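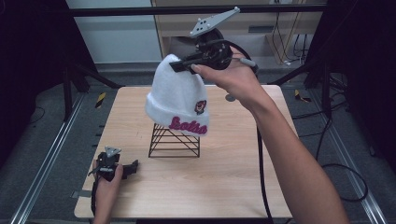
One reader of our spring accessories guide objected that a fuzzy knit hat with a thick cuff never keeps its shape past the first month, and asked that the next review address the point directly. The present review does so.

The hat under consideration is a white knit beanie with a folded cuff, raised magenta script on the front and a small embroidered patch beside the lettering. It was purchased by the Proltdale Household Goods Desk at the regular shelf price and was worn or handled by staff for 11 weeks.

Shape. The cuff is the strongest part of the design. Folded once, it stayed folded, and the body above it narrowed evenly toward the crown. Our reader's concern was partly borne out: by week six the opening had relaxed enough that one wearer with a small head turned the cuff a second time. The double fold covers the lettering.

Fabric. The knit is soft against the forehead and does not itch. It does shed. Dark coats should be brushed after wear, and the hat should be stored apart from wool scarves. Staff found that a wire rack gave it better airflow than a drawer -- the pile lay flat after two nights under other garments and needed a light shake to recover.

Decoration. The raised script remained firmly attached through 14 hand washings in cool water. The embroidered patch held its edge, with one loose thread trimmed in the ninth week. No color moved into the white fabric.

Warmth. Adequate for a walk to the bus stop. In strong wind the plain Drorkov ribbed cap, tested last September, performed better and costs less.

The Desk rates the beanie 4 out of 5 for comfort and 3 out of 5 for durability. It is recommended for everyday winter use by readers who are willing to wash by hand. Those who prefer machine washing should consult our notes on the Flultusia range.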